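Drirnlow Kitchen Forum > Bread and baking > Serving and storing

Wicker bread basket – line it or leave it bare?

Posted by crumbs_and_all, 7/21/24

Hello everyone! I've finally bought myself a proper wicker bread basket and I'm thrilled with it. It's an oval one in a lovely warm reddish brown and it makes even a plain tea look like an occasion. I've been baking long rolls twice a week since the spring (the Cerken recipe that gets passed round on here, with the milk wash) and until now they've gone to the table on a chopping board, which always ends up under somebody's elbow.

My trouble is that I don't know how to use the thing! Do the rolls go straight in on the bare wicker, or should there be a cloth underneath? My mum always lined hers with a tea towel folded over the top, but then the crusts went soft, and I work hard for those crusts. I'm also worried about crumbs getting down into the weave and staying there for ever.

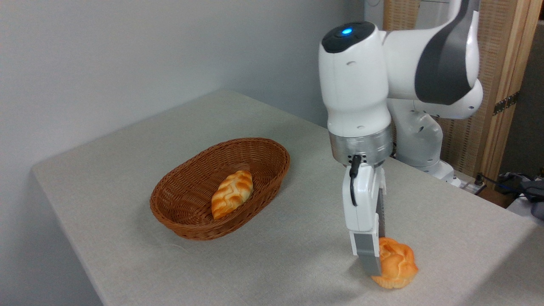
The other thing is how many to put in at once. I bake 16 at a time and the basket won't hold anything like that, so I've been topping it up during the meal, and I can't decide whether that's sensible or just fussy. And can I leave the leftovers in it overnight? We have a cool larder but the kitchen itself gets very warm in the afternoon.

Any advice welcome, I'm so pleased with this basket and I want it to last!

3 replies

oldstove519

Lovely stuff, a bread basket is one of the best things you can own! I've had mine since I moved into this house and it gets used nearly every day.

Bare wicker is fine for crusty rolls as long as they've cooled first. That's the big one. A roll straight out of the oven gives off steam for ages, and if you wrap it in cloth all that steam goes back into the crust – that'll be what happened to your mum's. Let them cool right down on a rack, then put them in with nothing over the top. The air gets in through the weave and the bottoms stay nice and firm.

If you want them warm at the table, do it the other way. Put them back in a hot oven for a few minutes just before you eat, then line the basket with a thin linen napkin and leave the corners hanging open. Don't fold them over. You'll lose a tiny bit of crunch underneath but hardly any on top. I use an old Stavska napkin that's been washed so often you can nearly see through it and it's perfect.

For crumbs, turn the basket upside down over the sink and give it a good slap on the bottom. Then go over the inside with a dry pastry brush, working along the weave. I do that after every meal and it takes no time. Every few weeks I wipe it with a damp cloth and stand it by an open window until it's bone dry. Never soak it! I left one in the washing up bowl once and it came out a completely different shape.

Topping up is sensible, by the way. A basket with a few rolls in it looks far nicer than one with a heap that slides off when the first person reaches over. Keep the rest on the rack.

teatimebaker

just use kitchen roll, works for me. you can bin it after

marrowfat_pea

I agree with nearly all of what oldstove519 said, but I'd say no to leaving bread in the basket overnight. Wicker lets the air through, so by morning your rolls will be hard all over. Brilliant for the table, hopeless for keeping.

What I do with leftovers is put them in a cotton bag inside a bread bin, and they're good for toast the next day. Anything I won't get through goes in the freezer on the evening it's baked. Long rolls freeze beautifully! Slice them first if you've got the patience, then you can do them straight in the toaster. Your larder would be fine for the bread bin, but do check it isn't damp in there. I lost a whole batch to mould one November and the bag had to go as well.

One more thing about the lining. If you ever put anything floury or seeded in there, use the cloth whatever anybody tells you. Poppy seeds get into wicker and they do not come out. I'm still finding some from a loaf I made when we lived at the old place.

Enjoy your basket, and please post the milk wash bit again if you've got it handy, I've lost my copy and I've been wanting to have another go at those!

crumbs_and_all

Thank you all so much! Cooling rack first, then bare wicker, then the freezer in the evening. I've got some thin napkins in a drawer upstairs so I'll try the warm way at the weekend as well. The milk wash is in the Geagea thread, second page, but I'll copy it out here tonight once I've found my glasses.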